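Una tarde en Fevum, entre cables y cestas

2025-11-21

Llegué tarde, lo confieso. La jornada de puertas abiertas de Fevum empezaba a las diez y yo todavía estaba dando vueltas al polígono buscando dónde dejar el coche (si vais el año que viene, aparcad junto a la rotonda y caminad, de verdad, hacedme caso). Cuando por fin entré ya habían repartido las pegatinas con el nombre y me tocó escribir la mía con un rotulador medio seco. Así que me pasé la mañana siendo «Mart», sin la a.

Fevum trabaja en aprendizaje de robots para tareas domésticas y de almacén, y desde septiembre ocupa la planta baja del edificio Tilmont. En esta visita nos enseñaron casi todo: el taller, la sala de pruebas y un pasillo larguísimo lleno de cajas que, según nos dijeron, pronto será otra sala de pruebas. Éramos 91 apuntados, repartidos en grupos, y a mí me metieron en el último, con una clase de formación profesional que preguntaba muchísimo mejor que yo.

Nos recibió Zuzanna Kubiak, que coordina las visitas y habla a una velocidad admirable. Nos contó que el programa se llama Cidance y que la idea es sencilla de explicar y pesadísima de hacer: unas personas repiten con las manos tareas corrientes, coger algo, dejarlo en su sitio, volver a empezar, y esas repeticiones sirven luego para entrenar al robot. Cada turno graba 200 repeticiones. ¡Doscientas! Yo con doblar las toallas de casa ya voy servida para toda la semana.

Un chico de la clase preguntó si no se aburrían. Obsa Sisay, uno de los operadores, se rió y dijo que al principio sí, pero que acabas cogiéndole el gusto y hasta notas qué días tienes las manos torpes. También nos explicó que los movimientos bruscos no valen, que hay que ir con calma y que las repeticiones malas se marcan y se revisan aparte. De eso se encarga Leokadia Lis, que estaba en la mesa del fondo con los auriculares puestos y nos saludó con la mano sin quitar ojo a la pantalla.

Después vino lo que yo quería ver, la demostración. Nos colocaron detrás de una cinta en el suelo y nos pidieron que no pisáramos los cables, cosa que mi grupo cumplió con bastante dignidad. La tarea de ese rato iba de menaje y limpieza, objetos baratos de los que hay en cualquier cocina. Poul Hafstein, el responsable técnico, nos explicó que prefieren las cosas blandas para las sesiones con público porque son las que más guerra dan: se aplastan, se giran, se enganchan, y a la gente le entra enseguida por los ojos dónde está la dificultad.

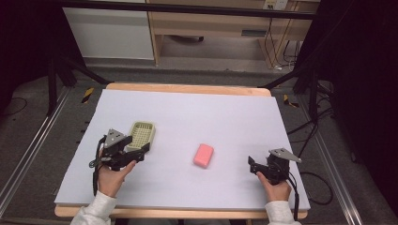
Una pinza en cada mano, la esponja rosa en medio y la cestita a un lado, durante la demostración de Fevum.

Me sorprendió lo silencioso que es todo. Me esperaba motores y pitidos y resulta que lo que más se oía era a nosotros cuchicheando. Al terminar dejaron probar a quien quisiera y, claro, levanté la mano la primera. Las pinzas tienen su truco: las dos a la vez me liaban una barbaridad, y mi mano izquierda iba completamente por libre. Aguanté tres intentos y le pasé el turno a una alumna de la clase que lo hizo a la primera, con una soltura que me dio una envidia tremenda.

Luego hubo café y unas pastas buenísimas de la panadería Kaczmarczyk, la de la plaza, y ahí pude hablar un ratito con Roman Zieliński, el director. Me dijo que ahora son 31 en plantilla y que quieren abrir 25 plazas de prácticas para estudiantes de la zona (vi a más de uno de mi grupo apuntándolo en el móvil). Le pregunté cuándo tendremos un robot que friegue en casa y me contestó que esa pregunta se la hacen en todas las visitas y que no piensa dar una fecha. Bueno, yo lo tenía que intentar.

La próxima jornada todavía no tiene día, pero Zuzanna me aseguró que la anunciarán en su web y que volverá a ser gratuita, con inscripción previa. Los grupos escolares pueden pedir visita aparte escribiendo directamente a Fevum. Yo pienso repetir, y esta vez me llevo el rotulador de casa.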